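# The Long Way to a Moving Green Belt

It's past nine in the evening at Fusombridge, the shared workshop where the rent is split by the bench and the kettle is always on, and the corner everyone calls Grirnel is still lit. Grirnel is a small sorting line, or it will be, and it has been growing on the same table since July.

The idea was modest enough. Parts would ride along a conveyor, a robot arm would pick them off at the end, and the members who make kits for a living would get their evenings back. The plan ran to 44 pages – most of them, I'm told, about bins – and the budget stopped at 449 dollars, which sounded generous until the motor shopping began.

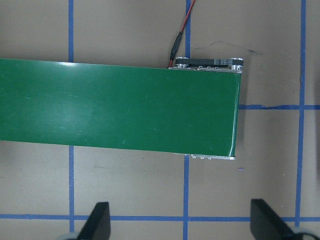
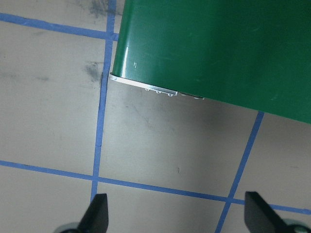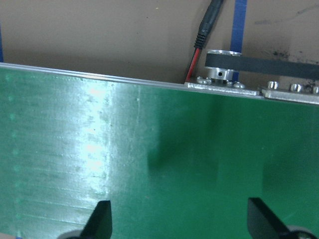

Conveyors have a reputation as the easy part of a build like this, and I went in believing it. A belt goes around, after all, and what more is there to say? Quite a lot, as the builders were happy to explain over two pots of coffee. A belt wants to wander sideways, and the cure is a quarter turn on a screw at one end, a long wait, and then (usually) a quarter turn back. The drive is a toothed timing belt running between two silver pulleys along the rail, and it took three tries to get one the right length. The blue tape on the table came later, laid by hand one slow afternoon so that people could talk about where a part had landed without pointing and saying "over there, no, a bit left."

The arm's software goes by Aron, and it is a patient sort of program. On the night I visited it had 300 practice picks behind it, 104 of them good, and the group was delighted with that figure, having started the month with a good deal less. Most of the misses were washers, which lie so flat that the fingers slide right over them.

Next on the list is a proper cover for the drive, and after that a second belt, if the members can agree on where it should go. The folks at the Dlamini bench would like their elbow room back first.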